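Berufskolleg Sedanau
Fachbereich Holztechnik
Werkstoffkunde, Skript zu Einheit 7: Verleimte Massivholzplatten
Bearbeitung: Miloslav Oravec

Lernstoff für den Test im Juni. Die Abschnitte 7.1 bis 7.4 werden geprüft, 7.5 nur in Grundzügen.

7.1 Begriffe

Eine Massivholzplatte besteht aus Holzstücken, die an den Schmalflächen miteinander verleimt sind. Laufen die einzelnen Lamellen über die ganze Länge der Platte durch, spricht man von durchgehenden Lamellen. Sind sie aus kürzeren Stücken zusammengesetzt, in der Regel über Keilzinken, heißt die Platte keilgezinkt. Im Handel werden beide Sorten oft unter dem Namen Leimholz geführt. Auf Lieferscheinen muss deshalb immer die genaue Bezeichnung stehen.

Bei Arbeitsplatten werden schmale Lamellen bevorzugt. Je schmaler die Lamelle, desto kleiner ist die Verformung des einzelnen Stücks und desto ruhiger liegt die Fläche. Der Preis steigt mit der Zahl der Leimfugen. Für die Schulwerkstatt verarbeiten wir Platten mit Lamellen von 40 mm Breite.

7.2 Quellen und Schwinden

Holz nimmt Feuchte aus der Luft auf und gibt sie wieder ab. Unterhalb der Fasersättigung ändert es dabei seine Maße. Die drei Richtungen sind zu unterscheiden:

längs: sehr gering, in der Praxis meist vernachlässigt
radial: deutlich
tangential: am größten, bei vielen Holzarten knapp das Doppelte der radialen Schwindung

Bretter mit liegenden Jahrringen schüsseln beim Trocknen. Die linke, dem Splint zugewandte Seite wird hohl, die rechte, dem Kern zugewandte Seite wird rund. Bretter mit stehenden Jahrringen bleiben weitgehend eben und verändern vor allem ihre Dicke und Breite in geringem Maß.

Für Möbel und Arbeitsflächen in beheizten Räumen liegt die Holzfeuchte bei der Verarbeitung zwischen 7 und 10 Prozent. Platten, die mit 12 Prozent angeliefert werden, kommen vor dem Zuschnitt ins Klimalager. Gemessen wird an mehreren Stellen, mit Abstand zum Hirnholz.

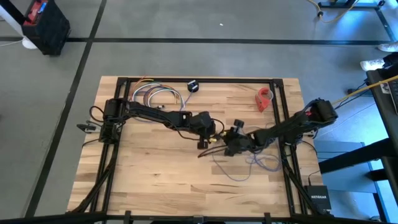 7.3 Verleimung

Die Fugen werden frisch gehobelt und noch am selben Tag verleimt. Alte Fugenflächen benetzen schlecht. Der Leim wird gleichmäßig aufgetragen, die offene Zeit steht im Datenblatt und verkürzt sich bei Wärme. Beim Pressen soll auf der ganzen Länge eine feine Perlenreihe austreten. Tritt gar nichts aus, ist die Fuge verhungert oder der Druck zu klein.

Typische Fehler:

Die Fuge ist an den Enden offen: Holz an den Stirnseiten nachgetrocknet oder Fuge ballig gehobelt.
Versatz zwischen den Lamellen: Zwingen einseitig angesetzt, Zulagen vergessen.
Fuge zeichnet sich nach Wochen als Rille ab: zu früh geschliffen, das Holz an der Fuge war noch gequollen.

Der letzte Fehler kam im vergangenen Lehrjahr bei den Tischen für die Gemeinde Lolberg vor. Vier Platten mussten nachgeschliffen werden.

7.4 Befestigung auf Gestellen

Eine Massivholzplatte darf quer zur Faser nicht starr festgeschraubt werden. Zulässig sind Nutklötze, Langlochwinkel und Gratleisten, die nur in der Mitte oder an der Vorderkante fixiert sind. Bei Metallgestellen werden Langlöcher quer zur Faser angeordnet. Die Schraube sitzt in der Mitte des Langlochs und wird nur so fest angezogen, dass die Platte noch gleiten kann.

Aufgabe für Samstag: Berechnen Sie die Breitenänderung Ihrer eigenen Platte bei einem Anstieg der Holzfeuchte von 7 auf 12 Prozent. Das differentielle Schwindmaß entnehmen Sie dem Tabellenbuch. Rechenweg angeben.

7.5 Oberfläche

Öl dringt in das Holz ein und lässt sich stellenweise ausbessern. Lack bildet einen Film, schützt besser gegen Flecken, muss bei Schäden aber meist ganz abgeschliffen werden. Ober- und Unterseite erhalten den gleichen Aufbau, sonst verzieht sich die Platte. Hirnholzkanten werden zweimal satt behandelt. Ölgetränkte Lappen gehören ausgebreitet zum Trocknen ins Freie oder in den verschlossenen Metallbehälter neben der Tür.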